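Zatthorpe Makers Help
Home Ask Browse Tags Members Log in

We use cookies to keep you signed in and to remember which threads you've read. OK / Settings

Two arm setup at home, grippers keep dropping cups off a mug tree

Ximena Zapata
posted in Robot arms, Home builds

Hi all! So I've been building a two arm table in my spare room since December and I'm finally at the point where it does something, just badly. The job is hanging plastic-ish toy cups on a wire mug tree and taking them off again. I drive both arms by hand with a pair of leader arms right now, no clever software yet (I want to get there, but one thing at a time).

My trouble is with the handles. When I go in for a cup that's lying on its side I can pinch it fine, but as soon as I start to lift, it rolls in the fingers and ends up pointing any which way. Then I can't get the handle over the hook. The other arm is supposed to steady the stand while I do this, and half the time it knocks a cup off the top instead. I've tried squeezing harder and the gripper motor got hot enough that I quit for the night.

Fingers are the hard printed ones that came in the files. Power supply is shared between both arms. Any ideas before I throw the mug tree out the window? Thanks!!

Gunārs Lūse

Been there. It's the fingers. Hard plastic on a shiny round cup is about as grippy as two spoons, and squeezing harder just cooks the motor. Peel the fingers off and glue on something soft. I cut strips out of an old bike tube, rough side out, and stuck them down with contact cement. Let it sit overnight before you use it or the strips will creep.

Then turn the grip force back DOWN. I know it feels wrong, but once you have rubber on there you need much less than you think. My gripper used to trip its overload in a few minutes and now I can run it all Friday evening.

Also grab the cup by the wall, one finger inside and one outside, and leave the handle alone. If you pinch across the whole body it'll always want to spin, because you're only holding it at two little points on a curve.

Jaanus Kazlauskienė

get better arms lol. but seriously check your power supply, mine sagged whenever both arms moved together and it looked exactly like a weak grip

Vija Mägi

I'll go longer, sorry in advance, I spent most of a winter on this same chore in the back half of our shared shop at Lapiņa.

Gunārs is right about the soft fingers, do that first. Jaanus is right about the power too, even if he could be nicer about it. I gave each arm its own supply and the twitching stopped that same day. If you can't do that yet, at least move one arm at a time and see if the drops go away. That'll tell you plenty for free.

What helped me more than either one was changing what the second arm does. I used to have it hold the stand by the post, same as you, and every small wobble in my hand went straight into the tree and shook the cups. Now I keep it up high, over the top of the tree, and come down only when I need it. The first arm works low and to its own side. They each get a half and I don't let them cross unless I'm passing a cup over.

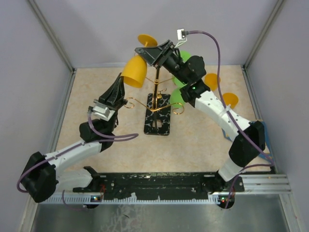
Rimantas wants to know if the base of the tree should be bolted down, so let me get to that. I wouldn't bolt it. I did for a while, and when an arm came in too low it bent a hook before I could let go. Putty under the corners is enough to stop it skating around, and it still gives a little if you hit it hard.

Other stuff, in no real order:

Slow your leader arms down. I set a speed limit at 2000 in my config (whatever units your servo board uses, they vary) and it made me a much better driver right away.

Check the wrist turns as far as you think. I wanted the full 180 degrees to flip a cup over and my cable was too short, so it tugged at the end of every turn – I blamed the gripper for weeks. Leave a good big loop at the wrist and tie it lower down.

Practice on 2 cups. Not the whole set! When you can hang both without swearing, add more. I did 18 clean runs in a row before I let myself record anything, and I still had to redo the lot after I moved a camera.

And if a cup starts rolling, set it down and grab again. I used to chase it in mid air and it never once worked out for me.

Post how it goes with the bike tube, I'm on foam tape from Plallier at the moment and it peels if I so much as look at it.

Related threads
Servo gets hot holding a light load
Clamp or screw: mounting a rail to a bench
Which glue for rubber on printed parts?
Cundevia leader arm has play in the elbow
Wrist cable keeps pulling out of the connector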